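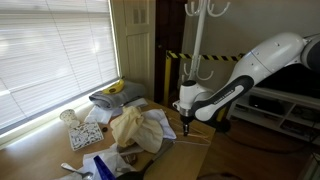 Blinds down, daylight coming through the slats, and a table full of household stuff.

Ondeo review: the best lighting mod I've put in my game folder all year

1 Nov 2020
5 min read

I have started the same survival world over again more times than I'd like to admit, and it's always for the same reason. I see somebody's screenshots with gorgeous light pouring into a cabin, I install whatever they're using, my game turns into a slideshow, and I delete the lot. Ondeo is the first lighting mod I've left switched on, and I am a little bit in love with it!

It's a replacement lighting pack for Brunton, the island-building sandbox from Pedadetti, made by a lone modder called Kaj Bisgaard. The download is 265 MB. You drop one folder into the mods directory, start the game, and a new page shows up in the video settings with 24 sliders on it. That sounds like a lot (it is a lot), but the defaults are so well judged that I only changed two of them in my first week.

Sunrise is where I fell for it. In the plain game, morning arrives like somebody flipped a switch. With Ondeo the hills go gray, then a kind of dusty peach, and then the light creeps down the slope until it reaches your front door. I built a new house on the east side of the island just to have breakfast in it. Shutters and fences throw proper striped shadows now, and they slide across the floor as the day goes on. Caves are properly dark too, so torches matter again, and I got lost in a mine I dug myself.

Water is a smaller upgrade. Rivers look lovely from the bank, but the surface still goes flat and milky from underneath, and rain doesn't disturb it at all. Bisgaard's notes say a fix is planned for January.

Now for speed, which is what I'd want to know. My computer is old and I was braced for the worst. I lost 11 frames per second on the High preset in my busiest harbor town, and out in the woods I couldn't feel any difference. If your machine struggles, turn down Cloud Softness first. It eats far more than it should and I couldn't see what it was giving me past the halfway mark.

One real warning: it does not get along with Nimanov, the popular weather mod. I had both running and every storm turned the sky bright green. Pretty funny for one evening, but you'll have to pick. I picked Ondeo and I miss my hailstones.

Setup took me 15 minutes, including the part where I put the folder in the wrong place. Back up your save first, then load in just before dawn and walk up the nearest hill.

Score: 9/10. I'll revisit the water once the patch is out.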